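Visit to the Collum workshop: notes for our equipment plan

2018-08-09

We went to Collum to look at two-arm workcells before putting a figure into next year's equipment request. Our request has to be in by October, and until this visit all we had to go on was a catalog and two phone calls. Three of us made the trip. The drive was longer than planned, and we lost part of the morning finding the right entrance, which is on the side street and has no sign.

The building went up in 1975 as a print shop. The floors are thick concrete and there is three-phase power along the north wall, left over from the presses. Collum rents the ground floor. The offices are upstairs, and we started there with coffee and the price list.

What they sell

Collum builds cells to order and also resells two lines of arms, Naren and Quaye. The Naren arms are the cheaper of the two. They come with a basic gripper and a one-year warranty. The Quaye arms cost more and have a longer warranty, and the price includes a second set of gripper fingers. Both run on the same control software, called Kata, which is licensed by the cell and not by the arm. That matters for us, as we had budgeted for two licenses per cell and need only one.

The Kata license renews every 12 months. If it lapses, the arms keep working but there are no updates and no phone support. We asked if a multi-year price was possible. They said yes, for three years paid up front, and will send it in writing.

Lead time is the weak point. Arms ordered now would not ship until after the new year. Frames and table tops are cut in the shop and can be ready much sooner, so it is possible to take delivery of the frame first and wire the room while waiting.

On the shop floor

Downstairs there is a storage area at one end, a bench for electrical work, and the cells themselves. Parts are kept in numbered bins, and the numbering runs up to 1002, though a good many of the bins are used for packing material. The noise level was low. We could talk at a normal volume next to a cell, and this answered one of the questions from our building manager.

We asked to see the kind of work we would be doing, which is handling ordinary household objects and not machined parts. Much of what we have read about arms of this size deals with metal blocks and cartons. Cups and soft items are harder to plan for, and the choice of gripper depends on them.

A few things we noted for the budget that were not on our first list:

Wall panels. We had assumed an open frame. Three closed sides cost extra, and so does printing on them.

Table mats. Cheap, but they should be counted as a supply that gets replaced.

Cable management. Trays, sleeves and ties are quoted separately from the arms.

Objects. Cups, dolls, pouches and so on. A small sum, but it has to come from somewhere, and our purchasing office will not accept receipts from a supermarket without a budget line.

Cleaning. Anything with liquid in it means wiping down, and the electronics near the front of the table need a cover.

The last two items came up again at the cell we spent the most time at. It has two arms on a front rail, patterned panels on three sides, and a dark wood-grain top. One gripper had hold of a clear cup with a little brown liquid in it, over a pink silicone mat, and the wires and small electronics below the rail were under clear plastic wrapping.
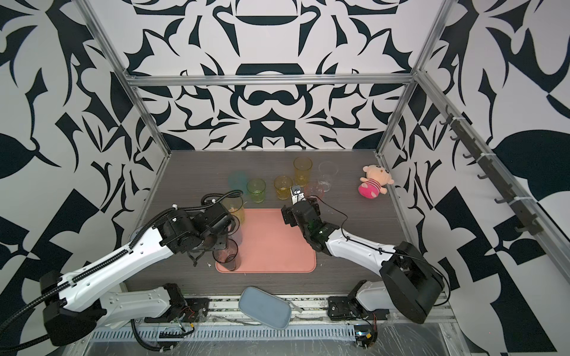 Space and power

Our room is smaller than we would like. Collum advises leaving enough clearance on one side for a person to get behind the frame with a tool bag. If we take that literally, we can fit two cells and a desk. Three cells would fit only if the desk goes into the hallway, and the fire inspection would not pass that.

Power is less of a worry. Each cell runs from an ordinary outlet, with its own circuit recommended. We have two free circuits, and adding a third means an electrician.

Costs not yet settled

Freight was quoted at 300 dollars per crate. We do not know how many crates a full cell takes. Installation is one day on site for one technician, with travel billed at cost. Training is half a day and is included with the Quaye arms only. For Naren it is an added charge.

We have asked for two written quotes, one for each line of arms, both for two cells with closed sides and a three-year license. The spare gripper fingers should be listed on their own line in the Naren quote, so that the totals can be compared. The room drawings go to Collum as soon as the building office has checked the door width.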